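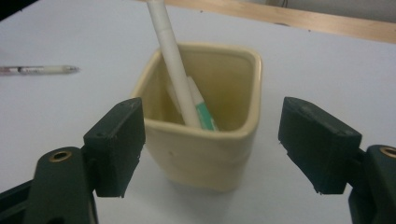
*Square-mouthed cup, pale yellow glaze, two in and one still lying to the left of it.*

# The desk pot, assessed

Amirul Hartono has been telling me for most of a year that what my desk needs is a pot. A nice one, he says, and then the pens will live in it. I have heard the same argument made for key bowls, shoe racks and a hook by the door, and I know where my keys are at this moment (coat, other coat, or the car). So I agreed to try it, with low expectations, and this page is the verdict so far. More may follow if the thing is still on the desk by the end of October.

Notes to go with the picture, in no great order.

**The cup.** Ceramic, with rounded corners and a thick rim that flares out a little. It narrows towards the base, and I am suspicious of any pot that does that, as a long pen puts all its weight up at the top. The band running round the lower part of the wall is faint enough that I took it for a fault when I unpacked it. Amirul says it is meant. It came from Latstead, who sell it as a tumbler, and I think that was the right word for it. Calling it a desk pot was our idea.

**The colour.** The shop said "butter". I'd say custard that has been let down with too much milk, and a bit warmer on the inside. It does look well on a white top, I'll give it that. Most things do, for a week.

**The long white pen.** Leans like a flagpole after a gale. I had hoped a square mouth would give the pens corners to settle into, that being the whole case for square over round as it was put to me. This one ignores the corners and goes wherever it likes. A deeper pot would hold it better, but then the short ones would vanish and I would be tipping the lot out to find a marker.

**The marker.** White with a teal-green section, and tucked in behind the pen. It doesn't stand as high as its neighbour, so the one I reach for first is always the wrong one. I can't blame the cup for that. I can blame whoever decided that every pen in this house should be white.

**The ballpoint.** On the table, pointing at the cup, which is as near as it seems willing to go. Amirul regards this as a matter of habit and says I will be putting it away without thinking before long. I have been leaving pens on tables for decades and the habit is in very good health.

**What it replaced.** A Dalsgaard drawer tray with slots, none of them wide enough for a marker. Before that, an Iseo tin that was supposed to hold 15 pencils and did, so tightly that you had to pull out three to get one. I kept both. They are in the cupboard, and between them they hold some 200 paper clips and a key I don't recognise.

**What I was told to buy instead.** A reader who saw my notes on the Dalsgaard tray wrote to recommend the Skivisia desk set, which has a pot, a tray, a riser and a small dish for I don't know what. I looked it up and closed the page again. If one cup can't persuade me, a matching dish isn't going to.

**Verdict for now.** It holds pens when pens are put in it. I would call that a pass for the cup and leave my own mark blank. Amirul wants a second one for the kitchen, for the shopping-list pencil. He can buy that one himself.

*Last edited Thu 17 October. Corrections to the usual address, recommendations for drawer dividers to Amirul.*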